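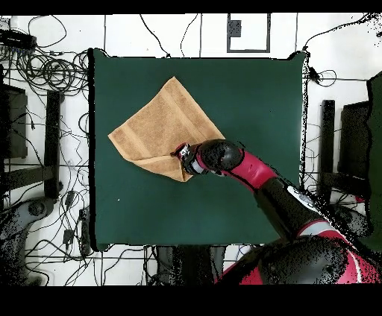
the tan one, folded over on the green mat

Topic: tan hand towel, how do you fold these so they stay folded??
Board: Laundry & Linens

tapio_k
ok so. bought a stack of tan terry hand towels for the guest bath, Brikis brand, and they will not hold a fold. fold in half, half again, pops open like a book. I end up with a kite shape like the one up top. bands never line up either. what am I doing wrong

mehrangizf
Fold on a flat surface, not in the air. And start with the banded ends. Match band to band first, THEN smooth toward the fold. Everyone starts at the corners and that's how you get diamonds

kadir.a
disagree. corners first, always. the bands on cheap towels are sewn crooked half the time so if you match those your corners end up an inch off

mehrangizf
then your towels are crooked Kadir. mine aren't

kadir.a
lol ok

isla_mcp
Did you wash them before folding? New terry is full of softener from the factory and it slides. Two washes, no softener, and they behave. I did 56 of these for the rental in Timthorpe back in June and the first batch was hopeless till I rewashed

tapio_k
washed once. used softener, oops
also it starts out as a heap every time, I dump it down and then can't find an edge to save my life
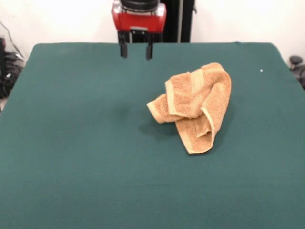 so my real question is what do you grab first. I go for whatever sticks out and half the time it's the middle of the towel and the whole thing just rolls over with me

muzeyyen_y
find the ridge, wherever it's folded on itself, and lift there. one hand. give it a shake and a corner drops out. then slide your other hand along the hem to the next corner. takes 2 seconds once you have it

kadir.a
^ this. corners. told you

mehrangizf
That's finding a corner, it isn't folding from one. Different thing

muzeyyen_y
also felt or a rubbery mat is no good for terry imo. loops catch, you can't slide anything. I use the top of the dryer

isla_mcp
See I like a bit of grab. On my counter they skate all over the place. Old blanket under them works great

tapio_k
tried the ridge thing. kind of works?? got a corner on the third go. then picked it up by the side again like an idiot 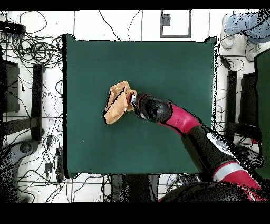

bunched up again, held at the right side

mehrangizf
You're pinching the side and leaving the rest in a pile. Let go, flatten the whole thing with your palm, then go to the hem.

kadir.a
or just roll them. put em in a basket. done. guests don't care

isla_mcp
Rolling is cheating but I do it for the small ones. Thirds lengthwise then roll, tuck the end in

muzeyyen_y
rolled ones take up the whole shelf tho. thirds then half, fold facing out. been doing it that way forever

tapio_k
does the brand matter at all? saw the Caltance ones are thicker

isla_mcp
Thicker is worse for folding. nicer to dry your hands on. Pick one

kadir.a
had thick ones, gave them to my sister. thin ones fold fine

tapio_k
ok rewashing the lot tonight no softener, will try bands first AND corners first and report back

mehrangizf
Bands.

kadir.a
corners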